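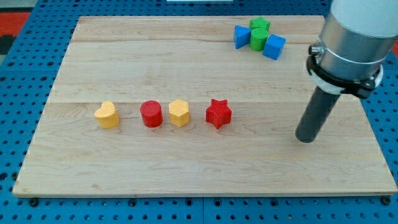

Avine Guest House System
Set-up and User Guide, Section 4: Preparing the Laundry Room Water Softener

4.1 Before you begin

This section explains how to install and start the Avine water softener in a small laundry room. Please read the whole section one time before you touch any pipe. The work takes one afternoon for a person who has done simple plumbing before. If you have never cut a water pipe, ask a plumber to do steps 1 to 6 of part 4.3, and continue yourself from part 4.4.

The softener is made for cold drinking-quality water only. Do not connect it to a hot line, to rain water, or to a well which was not tested. Well water with iron in it needs the Bugti pre-filter, described in Section 7.

You will need:
Two adjustable wrenches
Pipe cutter
Bucket and old towels
Thread seal tape
The hose set from the carton (two long hoses, one short drain hose, one overflow hose)
One bag of softener salt, in tablets
The hardness test strips from the small envelope

Salt is not included in the carton. Use tablets made for water softeners. Kitchen salt and road salt must not be used. The first forms a hard cake at the bottom of the tank, and the second contains dirt that blocks the valve.

4.2 Choosing the place

The softener must stand on a flat, level floor which can carry the weight of a full tank. A full unit weighs 178 pounds. Please do not put it on a shelf, on a cabinet, or on top of a washing machine.

Leave free space above the lid so that you can pour salt without lifting the bag over your head. Leave also a hand's width behind the unit for the hoses. When the hoses are pressed against a wall they can bend and close, and the machine will then report error E3 (see part 4.8).

The room must stay above freezing the whole year. If the guest house is closed in winter and the heating is off, follow part 4.9 before you leave.

Note: The power cord is five feet long. Do not use an extension cord. If the outlet is too far, move the softener or have an electrician install a new outlet.

Caution: The outlet must not be controlled by a wall switch. Guests and cleaning staff turn off switches, and the softener then loses the time of day and may regenerate in the middle of the morning, when all of the showers are in use.

4.3 Connecting the water

1. Close the main water valve of the building. Tell everybody in the house before you do it.

2. Open the lowest faucet in the house and let the pipes empty. Leave this faucet open until step 9.

3. If you have an electric water heater, turn it off at the breaker. If you have a gas water heater, turn it to the pilot position.

4. Find the cold line which feeds the laundry room. Place the bucket below it. Cut the line at the place where the bypass valve will go. Some water will still come out, also when the faucet in step 2 has stopped running.

5. Clean the cut ends with a cloth. Metal pieces left in the pipe will travel into the valve and scratch the seals.

6. Install the bypass valve between the two cut ends. The arrow on the valve body must point in the direction of the flow, from the street to the house.

7. Connect the long hoses between the bypass valve and the softener. The port marked IN receives the hard water. The port marked OUT gives the soft water. On the Avine unit the IN port is on the right side when you look from behind — on many other softeners it is on the left, so please check the mark and do not trust your memory from an older machine.

8. Turn the hose nuts by hand until they stop, and then a quarter turn more with the wrench. Do not turn them more than this. The nuts have a rubber washer inside and do not need seal tape.

9. Set the bypass valve to BYPASS. Open the main water valve slowly. When the water in the lowest faucet runs without air, close the faucet.

10. Dry all joints with a towel, wait 15 minutes, and feel each joint with a dry finger. If you find water, close the main valve, tighten the joint a little, and repeat from step 9.

11. Turn the water heater on again.

4.4 Connecting the drain and the overflow

The softener has two outlets for waste water, and they have different work. The drain hose carries the salty water away during regeneration, under pressure. The overflow hose is for emergency only and works by gravity.

1. Push the drain hose on the small fitting at the top of the valve and close the clamp.

2. Lead the other end to a floor drain, a laundry sink or a standpipe. Keep an air gap between the end of the hose and the highest possible water level. Do not push the hose down into the drain.

3. Fix the end of the hose with a strap. The hose jumps when the water begins to flow, and an end which is not fixed can come out of the sink and empty itself on the floor.

4. Push the overflow hose on the elbow at the side of the salt tank. Lead it down to the floor drain. No part of this hose may be higher than the elbow.

Caution: Do not join the two hoses together with a T-piece. The pressure in the drain hose will push salty water back into the salt tank.

4.5 Filling the salt tank

1. Lift the lid and look that the round cap on the brine well is closed.

2. Pour three gallons of clean water into the tank. This is needed only the first time. Later the machine adds the water by itself.

3. Pour the salt until it reaches the line marked FULL. Do not press the salt down.

4. Close the lid. Wait two hours before the first regeneration so that enough salt can dissolve.

In a guest house with normal use you will add salt every five to six weeks. We advise writing the date of each filling on the card inside the lid. When the salt level does not go down for a long time, a hard bridge has probably formed above the water. Break it carefully with a broom handle. Do not use a metal bar, the tank wall is easy to damage.

4.6 Setting the control panel

Plug the power cord into the outlet. The display shows the program number and then a blinking clock. If the display stays dark, check the breaker first.

1. Press UP or DOWN until the time is correct. Press SET.

2. The display shows HARD. Enter the hardness of your water in grains. You find this number with a test strip: hold it in a glass of cold water for one second, shake it, wait, and compare the color with the table on the envelope. The factory value is 13. Press SET.

3. The display shows REGEN. This is the hour when regeneration starts. The factory value is 2:00 a.m. and we recommend keeping it, except when guests arrive late at night on a regular basis. Press SET.

4. The display shows DAYS. Leave it at AUTO. In this mode the softener counts the water used and decides by itself. Press SET.

The settings stay in memory when there is a power failure. The clock stays correct for over 5 hours without power, and after this it blinks and must be set again.

4.7 First regeneration

1. Turn the bypass valve slowly to the middle between BYPASS and SERVICE. Let the resin tank fill. You will hear air.

2. When the sound stops, turn the valve fully to SERVICE.

3. Open a cold faucet close to the softener until the water is clear. It may be yellow or brown for the first minutes. This color comes from new resin and is not harmful, but do not wash white linen before it has gone.

4. Hold the REGEN button until the motor starts. The complete cycle takes one hour and a half.

5. During the first part of the cycle, stay in the room and watch the end of the drain hose.

6. After the cycle, test the water again with a new strip. The reading should be between zero and one grain.

Note: The hot water will stay hard until the heater has used up its old water. This can take two days in a quiet season.

4.8 Messages on the display

SALT: Add salt, then press SET to clear the message.

E1: The valve motor did not find its position. Unplug the unit, wait one minute, plug it in again. If the message returns, contact your Cliltden service point.

E2: No water flow was measured for a long time. Check that the bypass valve is in SERVICE.

E3: Drain flow too slow. Check for a bent hose, and clean the drain screen as shown in Section 8.

E4: Memory fault. All settings must be entered again, beginning with part 4.6.

Units with the Vustska valve head (serial number beginning with V) show a letter F in place of E. The meaning is the same — only F4 is different, and it says that the salt sensor is not connected.

4.9 Leaving the house empty

For up to two weeks, close the main valve and leave the softener plugged in. When you return, run one cold faucet for several minutes before anybody drinks the water.

For a longer time with heating, start a regeneration by hand on the day you return and use the water after it has finished.

For a winter without heating, the unit must be emptied completely:

1. Set the bypass valve to BYPASS and hold the REGEN button until the motor starts, so that the pressure goes out.

2. Unplug the power cord.

3. Remove both long hoses and let them empty in the bucket.

4. Take out the salt and the water from the salt tank. A plastic cup and a wet vacuum cleaner are good for this.

5. Lay the resin tank down on its side, with the valve lower than the bottom, and let it drain overnight. Two persons are needed to lift it.

Damage by frost is not covered by the warranty.

Continue with Section 5, Connecting the Washing Machines.

Text of this section last changed 2019-03-15.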